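The green ring and the bench

I spent most of Friday at the workbench in Clundport, sorting out which parts to keep from the April box. The bench is the best thing in the room. It's light wood, butcher-block style, and it has picked up a few smudges and scuffs. Onni Ahonen wants to sand it. I'd leave it alone.
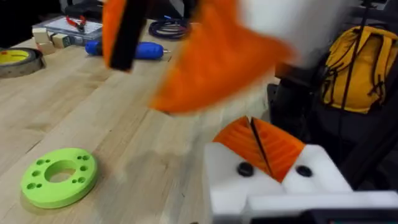

The part I keep coming back to is the lime-green ring. It's flat and thick, with a big hole in the middle and small holes around that. I drew it for the Kioko lamp, which needed a plate between the base and the stem. The first drawing was too thin and the second was too wide for the base. Version 31 is the one I stopped at.

Green wasn't the plan either. The shop in Cavanton had one spool left at a good price — I took it and have been using it up ever since. 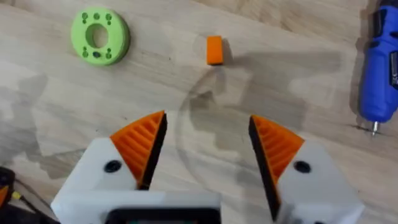

Onni asked why I don't just buy a metal flange. Ferkar does sell one that would fit, but I'd have to order a pack, and I only need 2. I also like being able to change the drawing when a screw turns out to be the wrong length.

The small holes need the most care. If they come out tight I clean them with a hand drill, going slowly, and then try the screws before anything gets glued. 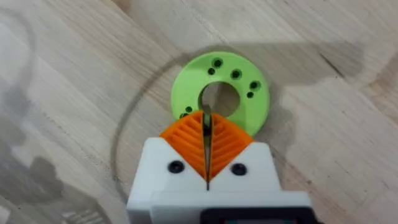
What goes back in the box

Small things pile up on that bench if I let them. My rule now is that anything without a job by the end of the day goes back in the box, and the box goes under the stairs. Cable gets tied before it goes in — a loose knot is fine.

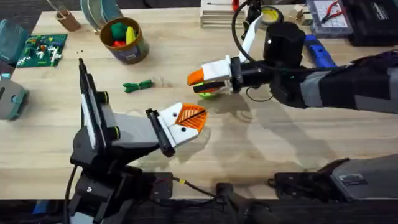 I still have the lamp stem to cut, and the shade hasn't come yet. I'll put the measurements up when it's standing.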